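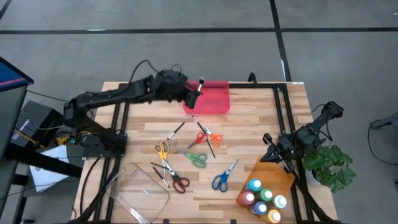
Paintbrush above the red bin, orange tray alongside.

Speaker notes: Who gets called a world author?
Tuesday, January 17, 2023
By Carla Masri

Print | E-mail

Start with the Waltau catalog. 800 translated novels, 549 of them from three languages. Let that sit.

Slide 2. The editors say their choice follows "lasting value." Ask who measured it. I wrote to them in May and got a brochure back.

Slide 3. The Annan reading list, 126 titles. Read out the first ten. Most were already on the Waltau list, so I doubt this counts as a second opinion.

Jamudov example: keep short. Two English versions, different endings. Reviewers praised "the author's restraint" in both. Whose restraint?

Don't oversell. I have no better list to offer, and a bigger database won't settle it. Skip slide 6 if late.

Comments (3)

Ebuka Onuoha: Were the 549 counted by title or by edition? Changes things.

Carla Masri: By title. Reprints left out.

rukside_reader: The second Jamudov was cut by the publisher, I think. Not sure you can blame the translator.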